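Frequently Asked Questions

Garnomum Community Quilters — Lap Quilts for Care Homes and Hospice

Last updated 2 March 2022

Who gets the quilts?

Our quilts go to people living in care homes and in hospice, and to people being looked after at home by a visiting nurse. We do not sell them. The staff at each place tell us how many they need and whether there are any special requests, such as a certain color or a size that fits a wheelchair. Last year we gave away 643 quilts.

How do I ask for one for a family member?

Please go through the nurse or activities director where your relative lives. If your relative is cared for at home, fill in the request form at any meeting or leave a phone message with the name of the nursing service. We do not need medical details. A first name and a favorite color are enough.

Expect to wait four to six weeks. Hospice requests are moved to the front and usually go out the same week.

What size should a lap quilt be?

The finished size should be 34 inches wide and 42 to 48 inches long. Anything wider can catch in the wheels of a chair. Please measure after quilting and binding, as most quilts shrink a little in the process.

What kind of fabric can I use?

Quilting cotton is best. Flannel is fine for backs. We can't take wool, silk, upholstery fabric, or anything marked dry clean only. Care home laundries are hard on fabric, and every quilt has to come through a hot wash and a hot dryer.

Please wash your fabric before you cut it, and run reds and dark blues through twice. If a fabric still bleeds on the second wash, leave it out.
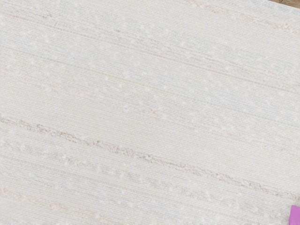

Backing fabric causes more questions than anything else on this page. It should be one piece or have a single seam, with no seam down the center. Plain or lightly textured cloth is good. An off-white weave with uneven slub stripes in beige and faint pink is a pretty choice and hides small stitching mistakes, but the thicker threads can snag on a walking foot, so quilt a test square first. Backs need to be four inches larger than the top on every side if the quilt is going on the long-arm machine.

Can I donate fabric I don't want anymore?

Yes, if it is clean, smoke-free and at least half a yard. Smaller pieces go to the scrap group, which takes them sorted by light and dark. We are not able to use clothing or used bed sheets. Drop-off is at the side door of the Tokarz Building during meeting hours only. Please don't leave bags outside.

Do you supply batting and thread?

We supply batting for any quilt made for the program. Ask for a lap-size cut at the supply table. Thread is up to you, but it should be cotton or polyester in a medium weight. No invisible thread — it melts in the dryer.

I've never made a quilt. Can I still help?

Yes. New members usually start with a kit. Each Dodolen kit has the squares already cut for one lap quilt top, a page of directions, and a label. The pattern is all straight seams. You can take a kit home or sew it at the beginners' table, where someone is always there to help with a quarter-inch seam.

There is also plenty to do that doesn't involve sewing. We need people to press seams, trim threads, write labels, and drive finished quilts to the homes.
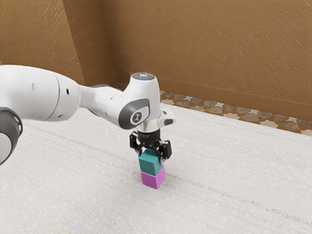

A teal cube on top of a magenta cube.

Do you have machines I can use?

There are six sewing machines at the Tokarz Building. They are set up for piecing and should stay that way, so please don't change the feet or the tension. If you bring your own machine, bring an extension cord and a mat to put under it.

The long-arm machine is run by trained members only. Training is held in March and takes two afternoons. You need to have finished three program quilts before signing up.

How should quilts be finished?

Machine quilting, hand quilting and tying are all fine. Quilting lines should be no more than six inches apart. If you tie, use a square knot and cotton yarn, with ends left one inch long. Bindings should be double fold and sewn down by machine on both sides. Hand-sewn bindings look nice but they come loose in the laundry.

No buttons, beads, charms, or pins of any kind.

Where does the label go?

The label goes on the back, lower left corner, stitched on all four sides. It should have the group name and the year. You may add your first name if you like. Leave a blank line for the home to write in the name of the person receiving the quilt.

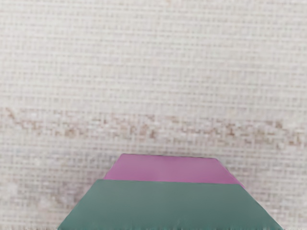 Purificación Benítez writes that the blank line mattered more to her family than they expected: "My mother's quilt went to the laundry with everyone else's for two years and it always came back to her room. Please keep telling people to use a laundry marker, though. Ballpoint was gone after the first wash."

We agree about the marker. The ones at the supply table are fabric safe and you are welcome to borrow one.

What happens if my quilt doesn't meet the rules?

It will be checked at the intake table. Small problems, such as a loose thread or a gap in the binding, are fixed there. If the size is off or the fabric isn't washable, we will call you. Most of these quilts find a home somewhere else, often in the Prolilach raffle in the fall.

Where does the money come from?

Most of it comes from the raffle and from member dues. The raffle brought in $2000 last time, and nearly all of that went to batting. We also accept checks. A gift of $300 pays for one full roll.

When do you meet?

Meetings are on the first and third Wednesdays — see the bulletin board for changes in bad weather. Doors open at 9:30 and we clean up at 2:00. Bring a lunch. Coffee is provided, and there is a small refrigerator by the sink. Parking is in the back lot, and the ramp entrance is on the same side.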